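Open Day at Susstead Golf Club

The club opened its short course to visitors on Sunday, and I got there just before the gate opened. Parking is on the grass by the old range. Walk past the putting green and the check-in desk is on the left.

Most people had come for the new Leka greens mowers. Zdeňka Vondráček ran one up and down the practice green and took questions on blade height. Each charge is good for 2 greens, then the machine goes back to the shed for 60 minutes. The sound is low enough to talk over.

We played three holes after that. The second has been moved back behind the ditch and now needs a full iron. Bunkers were raked and firm.
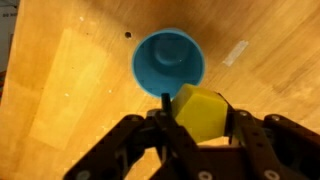 I-seul Kwak thought the second was better from the old tee and would like both kept open for juniors. The new one drains well, at least. The course closed to visitors at four.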